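How Do Socks Dry?

A sock comes out of the washing machine wet. It does not drip much, because the machine has spun most of the water out, but it feels cold and heavy. Some hours later it is dry. The water has gone, and no one wiped it off. This page explains where it went.

What wet means

Socks are knitted from thin threads called yarn. Yarn is made of fibres, which are like very fine hairs. Cotton fibres come from a plant. Wool fibres come from sheep. Nylon and polyester fibres are made in factories.

When a sock is washed, water gets into the gaps between the fibres. With cotton and wool, some of the water goes inside the fibres as well. A spinning machine can throw out the water in the gaps, but the rest holds on. That is the water that has to leave by drying.

Where the water goes

Water is made of tiny parts called molecules. They are far too small to see, and they are always moving. A molecule near the surface of the sock sometimes moves fast enough to break away from the others and fly off into the air. This is called evaporation. The water has become water vapour, a gas you cannot see.

Puddles disappear from the footpath in the same way. So does the water on your hair after a swim.

What makes drying faster

Warmth helps. Warm molecules move faster, so more of them escape.

Moving air helps too. The air right next to a wet sock soon fills up with water vapour. Once it is full, some molecules start going back into the sock. A breeze pushes the damp air away and brings in drier air. Socks can dry quite well on a cold day if it is windy.

Dry air helps. On a muggy January day the air already holds a lot of vapour, and washing dries slowly even though it is hot.

The last thing is space. A sock screwed up in a ball has most of its surface tucked away inside. A sock hanging down has air on both sides. The toe is often the last part to dry, because water slides downwards and collects at the bottom. If you hang a sock by the toe, the water collects in the cuff. Thick heels are slow as well.

Why socks have their own racks

You can hang socks on an ordinary clothesline, but they are small and they use up a lot of pegs and a lot of line. A sock rack fits many of them into a small space. The usual kind is a plastic ring or rectangle with clips attached to it. The whole thing hangs from a hook or a rail, so it can go in a laundry, in a bathroom or under a verandah when it is raining.

Each clip works like a peg. It has two jaws, and something springy holds them shut. Squeeze the top ends together and the jaws open. Let go and they close on the sock.
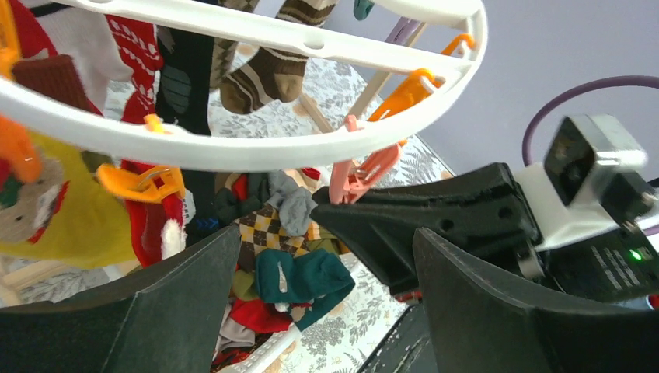
A rack that hangs from one point has to be balanced. If all the heavy socks go on one side, that side sinks and the socks slide together in a bunch. Put one sock on, then put the next on the opposite side, and keep going across the ring like that. Thick winter socks weigh more than thin ones when they are wet, so spread those out first and fill in the gaps with the others.

Hang the two socks of a pair near each other if you can. It saves sorting later.

Are they dry yet?

Feel the toe and the heel. If they feel cold, there is probably still water in them. Evaporating water carries heat away with it, and that makes the cloth cooler than the air. Your skin does the same thing when you sweat.

Socks put away damp can start to smell. Tiny living things called bacteria grow well in damp cloth, and the smell comes from them.

Try it yourself

You will need 4 old cotton socks, all the same, and a clip rack or some pegs.

Wet all the socks and squeeze them out as evenly as you can. Hang 2 of them where there is a breeze. Hang one in a room with the door and windows shut. Roll the last one into a ball and leave it on a plate in the same room.

Feel the toes every 40 minutes and write down what you notice. Put the socks in the order they dried. Then try it again with wool socks and see if the order changes.

Words to know

Evaporation: when a liquid turns into a gas at its surface.
Fibre: a very thin strand used to make yarn or cloth.
Molecule: a tiny part of a substance. Water is made of them.
Water vapour: water in the form of a gas.

Written by Rochelle Crenshaw. Checked by Gyula Fekete. Last updated September 1, 2026.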